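Okay friends, long one today, get a drink. I promised I'd write up how the demo collecting is going over at Grokdale, and I've put it off long enough that my notes have notes.

Quick catch-up for the new folks: we're gathering teleoperated examples for a policy we call Trollholm (I didn't name it, I just live with it). One person drives the arm, does a small kitchen chore, saves the episode, resets the table, and goes again. And again!

As of 2023-06-18 we have 802 episodes saved. I was so proud of that number until I sat down and watched a big stretch of them back to back, and oh boy, did we have habits. Nearly every reset put things back in the same comfy spots. The model would have learned our table manners and very little else.

So now we have reset cards. You draw one, it tells you which zone each object goes in, and you do what the card says even if it looks silly. We swap in a new layout every 20 episodes, and each operator gets 5 tasks per shift, written out in plain sentences.
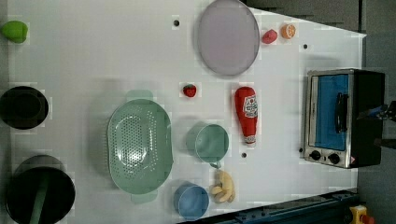
Task wording has been the sneaky hard part, and I could talk about it all day. "Put the fruit in the colander" sounds perfectly clear until you have a strawberry sitting right by the colander, bananas down below the measuring cup and half an orange over by the plate, and two operators pick two different fruits and both feel they did it right. We name the object every time now, and we say where it should end up.

Same goes for "cup," by the way. The measuring cup and the blue one each get their full name in the prompt, every time, and I've gone back and relabeled the old ones by hand (with a lot of tea).

Somebody asked whether we toss the fumbled grasps. We keep them if the operator recovers, and tag them. The folks at Prikovach talked me into that and I'm glad they did, even though it makes the tagging sheet a bear to fill in.

Next up is a second station in July, with the same cards and the same sheet. If you've run two stations side by side, please tell me how you kept the operators from drifting apart in style. I'm all ears!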